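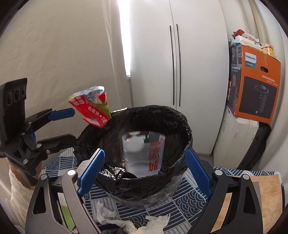 Warrier support replied that the 14 rejected takes all failed the same check: the wrapper never leaves the jaws before the take ends. Please hold each take open longer.

Fair. We were stopping at the good part.

Second batch -- table clearing -- went up July 8, 2024. Skevow flagged 2 takes for a late start. Trimmed and resent. Tissue, cups and bags all carry the label "trash" now, which took 3 emails to agree on.
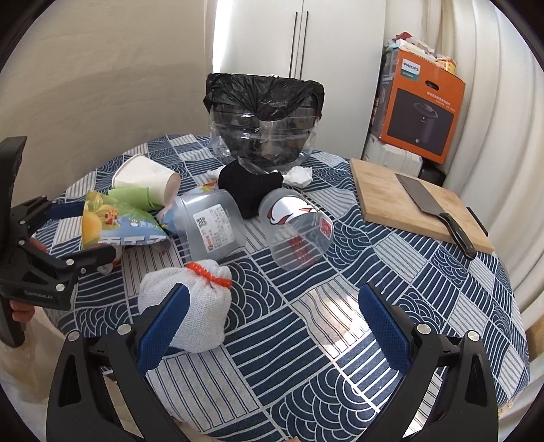
Still open
Left and right grippers swapped in the Torcombe export. Status: "looking into it," as it was in February.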